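Le chiffre et la caisse
Opinion, 12 février 2020

Je me méfie des taux de réussite à un seul chiffre. Quand l'équipe de Zurkton a diffusé les résultats de sa méthode Menow, tout le monde a retenu la même ligne : 108 démonstrations par tâche, et le robot range, vide, déplace, recommence. J'ai lu le rapport deux fois. La méthode est intéressante. Le chiffre, lui, ne dit pas grand-chose.

Le principe tient en peu de mots. On place une petite caméra au poignet, juste derrière la pince, et l'on apprend la commande à partir de cette seule vue. Pas de caméra au plafond, pas de modèle 3D de l'objet. L'argument des auteurs est que la vue du poignet suit la main, et que la politique apprise devrait donc se moquer de l'endroit où l'on a posé la table.

« Devrait » : tout est là.
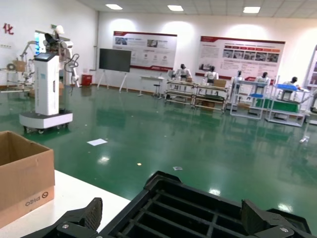

Une caméra de poignet voit la pièce entière dès que le bras se redresse un peu. Elle voit le sol vert et ses reflets, les affiches au mur, les postes alignés avec leurs humanoïdes blancs. Rien ne garantit que le réseau regarde le bac. Il peut très bien avoir appris que telle tache de lumière annonce le moment de serrer. On connaît ce genre de raccourci depuis longtemps en vision, et je ne comprends pas qu'un rapport de cette longueur n'y consacre pas un paragraphe. Il aurait suffi de masquer l'arrière-plan et de refaire les essais.

On me répondra que l'arrière-plan est riche, donc varié. Riche, oui. Varié, c'est autre chose. Une salle encombrée qui reste la même salle n'apprend pas au robot à travailler ailleurs. Les essais de Zurkton ont été conduits dans le local d'entraînement, sous les mêmes plafonniers, avec un carton ouvert et un bac noir sur un plateau blanc. Je veux bien croire que cela marche là. J'aimerais savoir ce qui se passe chez un client, dans un entrepôt de Wallner par exemple, où les tables sont grises et les néons fatigués.

Il y a aussi la question de ce qu'on appelle une réussite. L'annexe compte comme réussi tout essai où l'objet finit dans la bonne zone. Un bac lâché de travers compte. Un film à bulles traîné sur la moitié de la table compte aussi. Et l'opérateur a droit à deux reprises par essai, ce que l'on découvre dans une note de bas de tableau.
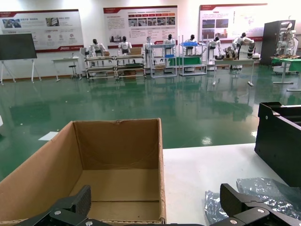
Ce que 700 essais ne montrent pas

Le rapport annonce 700 essais. C'est beaucoup pour de la manipulation réelle, et je salue le travail que cela suppose. Mais répéter une épreuve facile ne la rend pas difficile. Sur l'ensemble, 70 essais seulement portent sur un objet absent des démonstrations, et leurs résultats sont fondus dans la moyenne générale. C'étaient les seuls que je voulais lire à part.

Le bac alvéolé aurait pourtant fait un bon cas d'école. Des nervures qui se croisent, des alvéoles qui se ressemblent toutes, du noir sur du noir avec la pince : de quoi tromper n'importe quel estimateur de pose. Si Menow s'en sort sans profondeur, je suis prêt à changer d'avis. Encore faut-il publier les échecs, avec les images du poignet au moment où la prise dérape.

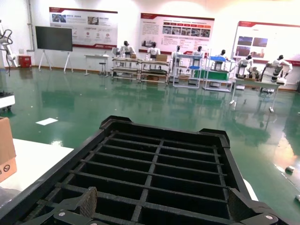
Le bac à alvéoles vu depuis le poignet, pince au premier plan.

Plindus, qui vend une approche concurrente avec caméras fixes, n'est pas plus bavard sur ses ratés, et je ne lui ferai pas de cadeau non plus. Mais Plindus ne prétend pas à la généralité. Zurkton, si, dès le titre.

Je demande donc trois choses avant d'écouter encore parler de percée : les essais sur objets nouveaux dans un tableau séparé, une deuxième salle, et le code d'évaluation. On me dit que ce dernier sortira en août. Je relirai le rapport à ce moment-là, annexe comprise.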